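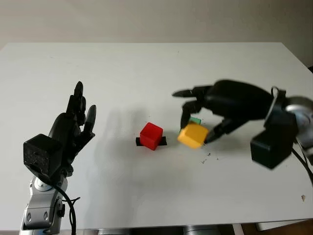
Can a two-armed robot do household or shop-floor chores yet?

Some of them, slowly, if the chore is short, the objects are known and a person has set up the work area. It can move a solid object from one marked place to another. It can't be sent into a kitchen or a stockroom and told to tidy up.

Filed under: Guides > Two-Arm Workstation > Setup
14 shares | 2 comments

Section 4. Choosing and Setting Up a First Chore

This section is for owners of the Delel two-arm workstation who have finished the mounting and power steps in Section 3. It covers how to pick a chore the machine has a fair chance of doing, how to lay out the table, and how to run a first trial. Revised 3/22/26.

Read all of 4.1 before you clear a space or buy bins. Most support requests we get at this stage are about chores that were never a good fit.

4.1 What to expect

Block work is the starting exercise for every Delel workstation. A red cube on a flat black pad, with a yellow cube and a green block near it, is enough to show most of the problems you'll meet later with real goods. The hand has to reach one block without pushing its neighbor. Fingers can hide the block from the head camera. A cube may sit at a tilt against the fingers, and the hand has to deal with that before it can set the cube down flat.

If your station has trouble with blocks, it will have more trouble with mugs, socks or boxed screws. Fix the block work first.

Chores that usually go well:

- Moving rigid items of one size from a tray to a marked spot
- Sorting solid items by color into open bins
- Placing parts in a fixture with wide, sloped sides
- Clearing light, dry items off one end of a table

Chores that go well only with a lot of adjustment:

- Stacking
- Putting lids on jars
- Folding hand towels that are all the same size and start out flat
- Filling cartons with mixed goods

Chores not supported at this time:

- Washing dishes, or anything else in or near water
- Cooking, or handling hot items
- Using knives or other blades
- Sorting a heap of mixed laundry
- Lifting, feeding or touching people or pets
- Any job where the station would have to move to another room

NOTE: The lists apply to software release 2 for the Delaunay controller. If you have an older release, treat the second list as not supported.

4.2 Before you start

You will need:

- The workstation, mounted and powered as in Section 3
- The starter block set and black pad
- A plain, matte table covering if your tabletop is shiny
- A soft, dry cloth
- A roll of low-tack tape
- The log sheet from the back of this guide

CAUTION: Keep your hands, hair and sleeves out of the reach area whenever the arm power light is on. The arms can start moving without a sound.

CAUTION: The stop button must be within reach of the person watching. Don't leave the station running with the room empty during setup.

4.3 Preparing the table

1. Press the stop button and check that the arm power light is off.

2. Wipe the tabletop. Crumbs and grit look minor, but a block set down on a crumb will rock, and a small dark speck can be picked up by the camera as an object edge. Wipe again between trials if the items you're handling shed anything.

3. Check the light. Soft shadows are fine. Hard shadows with sharp edges should be avoided, so close the blinds or move the lamp. Don't aim a lamp straight down at the table. The fingers will throw a shadow on the very spot where the hand is trying to work.

4. Clear the wall behind the table. Posters, shelves and mirrors make the object finder less reliable. A bare wall in a light, flat color works best.

5. Place the black pad near the middle of the table where both hands can reach it. Tape it down on the underside only. Tape on the top face changes how the pad looks to the camera.

6. Look at the cables. Each wrist cable needs a loose loop, long enough that the wrist can turn fully in both directions. A tight cable will pull the hand off target by a small amount every time, and this is easy to mistake for a calibration fault.

7. Check that no cable lies on the tabletop inside the reach area.

NOTE: If you move the table, even slightly, repeat the table touch check in Section 3 before going on.

4.4 Teaching the placement

1. Release the stop button and wait for the controller to report Ready.

2. Choose New Task, then Place One Item.

3. Set one cube beside the pad, with a clear gap all the way around it.

4. Choose which hand will do the work. The other hand should be set to Park. A parked hand stays still with its fingers open. It will cast a shadow, so park it well to the side.

5. Using the demonstration handle, guide the working hand through the whole motion: approach, close, lift, carry, lower, open, back away. Go at a steady, slow pace. Don't pause in the middle to adjust your grip on the handle. The controller will record the pause as part of the job.

6. Save the demonstration.

7. Move the cube to a new starting place and repeat. The minimum for a one-item task is 27 saved demonstrations. We suggest 36 if the item will start in a different position each time.

8. Choose Build Task. Building takes about 300 seconds. The arms hold their position during this time and may feel stiff. Don't push against them.

CAUTION: Don't hand an item directly to the station during a demonstration. Always set it on the table and take your hand away first.

Poor demonstrations do more harm than missing ones. If you bumped a neighboring block, dropped the cube, or set it down with one edge hanging off the pad, delete that run and do it over. There is no benefit in keeping it to reach the minimum sooner.

4.5 Running a first trial

1. Put one cube on the table and step back.

2. Choose Run Once at low speed.

3. Watch the fingers close. If the cube turns or tilts a little, let the run go on. If it slides away or gets pinned against another object, press stop.

4. When the hand has backed away, look at where the cube sits. For the purpose of this guide a placement counts as good when the whole bottom face is on the pad.

5. Write the result on the log sheet as Good, Off Pad, Dropped or Stopped.

6. Reset the cube by hand with the stop button pressed.

7. Repeat until the sheet is full, then add a second block near the first and fill another sheet.

Expect the second sheet to be worse. With blocks close together, the hand often covers the one behind, and the object finder has to guess where it is. If results drop sharply, widen the gap between the blocks and close it up a little at a time over later trials.

Don't raise the speed until you have a full sheet of Good results with at least two blocks on the table. Higher speed doesn't make up for missed grips. A person still has to pick up what was dropped, and on most chores that costs more time than the faster motion saved.

4.6 Moving from blocks to a real chore

Change one thing at a time. Go from blocks to boxed goods of about the same size, and keep the pad. Then take the pad away and use a bin. Then change the lighting to match the room where the job will be done. Each change calls for new demonstrations.

For household use, the first chore we recommend is moving empty, dry plastic cups from the table to an open rack. The cups should all be the same. Stay nearby. Someone will still need to bring the cups to the table, load the rack the right way around, and carry it off when it's full. Owners should weigh that work honestly when deciding whether the station saves them any effort at home. At present it often doesn't, and the household package is sold for learning and testing.

For shop-floor use, the picture is a little better. Parts arrive in the same tray, in the same place, all shift. The Grurham tray fixture (sold separately) holds parts at a fixed spacing and suits this kind of job. Good first tasks are loading a test fixture or moving finished parts to a cooling rack once they have cooled enough to handle safely. Keep a person assigned to the cell for misgrips and refills.

NOTE: The Dreltidberg soft fingertip covers improve grip on smooth plastic but make the fingers thicker. If you fit them after building a task, delete the task and record it again.

4.7 Common problems

The hand stops above the cube and doesn't close.
The object finder has lost the cube. Check for shadow and glare, then check that the parked hand isn't blocking the view.

The cube is set down crooked every time.
Review your demonstrations for wrist angle. If they look straight, check the wrist cable for pull.

The hand pushes a second block off its spot.
The gap is too small for the finger width, or the approach was recorded too low. Record again with a higher approach.

The task worked in August and fails now.
Daylight in the room has probably changed. Close the blinds and run a trial under lamp light only. If that fixes it, leave the blinds closed or add new demonstrations in the current light.

The controller reports Task Too Varied.
The starting positions are spread wider than the demonstrations can cover. Tape off a smaller start area and rebuild.

If a problem isn't listed, save the log sheet and the controller report before you reset anything, and go to Section 9 for support contacts. Section 5 covers two-handed tasks.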